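Sunari swaps snack bag packaging, first shops get it in March

FOR RELEASE - Sunari Foods, Flutberg office
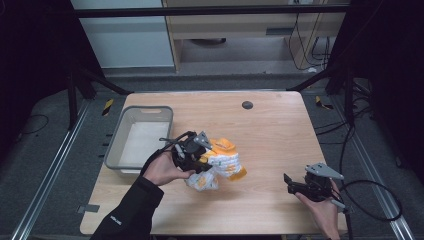
Snežana Dumitrescu says the old bags were the number one complaint she heard, ahead of price, ahead of the salt, ahead of everything. Too noisy, too hard to open, and they split down the side the minute you pulled. She has been asking for a change for two years and is, in her words, "relieved more than anything."

So, the change. Sunari is moving its whole line of chips and baked snacks to a thinner single-material bag. Same recipes, same weights. The film comes from Celtavier, which will also handle printing for the first year. Packing stays at the Dimitriou Street plant in Flutberg. No jobs are moving.

What's different for shoppers:

Easier top seam. Pull from the middle, either side. Opens straight across.

Less plastic per bag, up to 7 percent depending on size. The big sharing bags save the most.

One layer instead of two, so stores that collect soft plastic can take it along with bread bags and the like. Check with your local store first, not all of them have a collection point yet.

Prices are not going up because of the new bag. Sunari will hold the current list price through the summer and tell retailers ahead of time if that changes.

The rollout goes in stages. Plain salted and paprika first, in 73 stores, mostly the Flutberg area and the towns along the river. Onion and the baked rings come after. Old stock will be sold through as normal, so you may see both kinds on the same shelf for a while. Nothing wrong with either one. Best-before dates are printed on the back of the new bags, lower left, in bigger type than before - a lot of people asked for that too.

Notes for retailers: case sizes are the same. Barcodes are the same for the single bags but NEW for the multipacks, please update your system before the first delivery or they wont scan. Shelf strips can be ordered through your usual rep, no charge. Orders in by noon go out the next working day.

Hanging display clips from the old range do not fit teh new top seam. Replacement clips ship with the first order. If yours are missing call the Flutberg office and we will send a set.

Samples for press on request, plain salted only at this point. Pack artwork and price list also available from the press desk, mornings are best.

Press contact: Sunari Foods press desk, Flutberg

ENDS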